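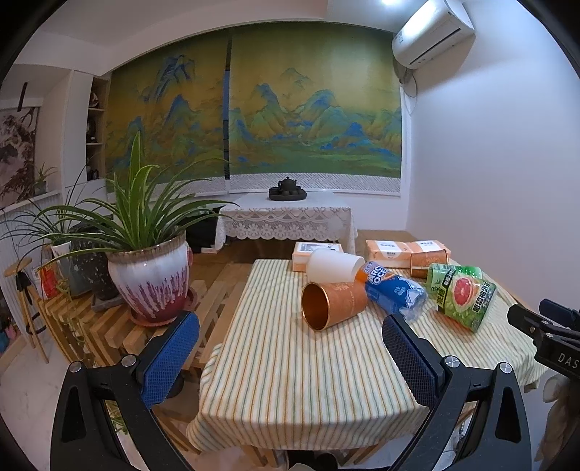
Wrist view over the table-clearing setup: cups, bottles and tissue packs on the striped cloth.

Posted in March, 4:40 pm
by Chaimae Chraibi

Hi all,

Kenza's draft of the home-task recording rules landed on the list this morning and I've already read it twice! Quoting the part I want to answer:

> From: Kenza Samir
> Section 4, scene reset. Before each episode the operator
> returns every object to its marked start position. Objects
> must be upright unless the task card says otherwise. Any
> episode that starts with an object out of position is
> rejected at review. I know some of you find this strict.
> At Menport we had 1,011 episodes in the first batch and
> threw out 152 of them for sloppy resets, so I'd like us
> to have a rule with teeth. Comments welcome, please be
> specific about wording.

Specific about wording, gladly. I love that there's finally a section on resets, and I agree completely about the teeth. My trouble is with "upright unless the task card says otherwise." Have a look at the picture at the top. Both orange paper cups are over, the clear-white plastic one is on its side too, and the green grapefruit bottle is lying down. Under the draft as written that is a rejected start, unless somebody remembered to write four exceptions on the card. For clearing and tidying tasks I'd argue it's a great start! A cup on its side with the mouth facing some odd way is exactly the grasp we keep saying we want more of, and real tables look like that after a snack.

So here is what I'd put in place of the second sentence of Section 4:

"The task card names a start type: set or scattered. In a set start, objects stand upright on their marks. In a scattered start, objects may lie in any stable pose inside the work area, and the operator changes the arrangement between episodes."

"Stable" is doing real work there. A round bottle on a tablecloth can creep, and then the first second of the recording has an object moving by itself. I'd add a wait of 5 seconds after the last object is placed, hands clear, before pressing record. Doaa tried that wait with the Zanik set (603 episodes, all scattered) and the reviewers had far fewer arguments about when an episode really began.

Two more things while I'm at it.

Section 6 says nothing about cloth. Please, please let's have a line on it! A cloth that hangs over the front edge of a table is easy to snag with a finger when you come in low, and then everything on it shifts together. I don't want to ban cloths, they're part of a home and I'd miss them in the data. How about: "If a cloth is used, the operator checks its hanging edges before each episode and stops the episode if the cloth is dragged." Stopped episodes get kept and tagged, please, not deleted. Shaimaa has been asking for those since the Zuston work and she's right.

Section 7, on the background, reads as if every room were a lab bench. "Remove all non-task items from view" would mean carrying out the plants, the tea set, the scroll and probably the blinds — and then we've lost the room. I'd limit it to items within arm's reach of the work area, and keep the separate rule on faces, mail and screens exactly as Kenza has it. That one is excellent. Readable labels on task objects should stay allowed, by the way. The draft is silent on that and people will ask.

Question for Sanaa: does the review form have room for a start type field, or does it need to go in the notes until the next version? If it's notes, could we agree on the spelling now? I've seen "scattered", "scatter" and "messy" in the same folder and sorting them out was a long afternoon.

Really happy this is moving. I can turn the three changes above into a marked-up copy tonight if Kenza wants one.

Chaimae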